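Noltham library hours are changing again, so a short thread for anyone who uses the study rooms upstairs.

1/ From August 12, 2020 the upstairs rooms can be booked for 80 minutes at a time. It used to be two hours. You can still book a second slot on the same day if it's free when you arrive.

2/ Bookings go through the council site, under Libraries, then Rooms. The phone line still works but I waited ages on it this morning. If you've lost your card number, the desk can look it up with your licence.

3/ Clollora branch stays as it is. Same hours, same rooms, no booking needed before noon. Parking there is still a pain while the kerb is dug up. I go in through the lane behind the chemist.

4/ The consultation report is online now and I read the whole thing. They got 1,649 responses, which is a lot more than I expected for a town our size. Most people asked for later closing. Over 133 of them also wrote in about the heating.

5/ Later closing is not happening this year. The report says it will be looked at again in September, along with the colour printing charges. I've put both dates in my calendar and will post when the papers go up.

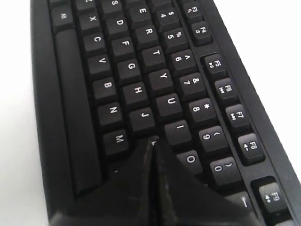
Black keyboard, white table.

6/ If you want to comment before then, there's a form at the bottom of the report page. It took me four minutes. It asks for your suburb and your usual branch, and the rest is optional. Save your answer somewhere first, as mine timed out and I had to type it all again.

7/ Someone asked about the local history shelves. They're moving downstairs next to the newspapers. The old Bakos brickworks maps will be behind the desk, so you'll need to ask for them. You can take your own photos but you can't borrow them.

8/ Also asked: yes, the Zula cafe next door still does the discount if you show your library card. Toasties only, and they stop making them at two.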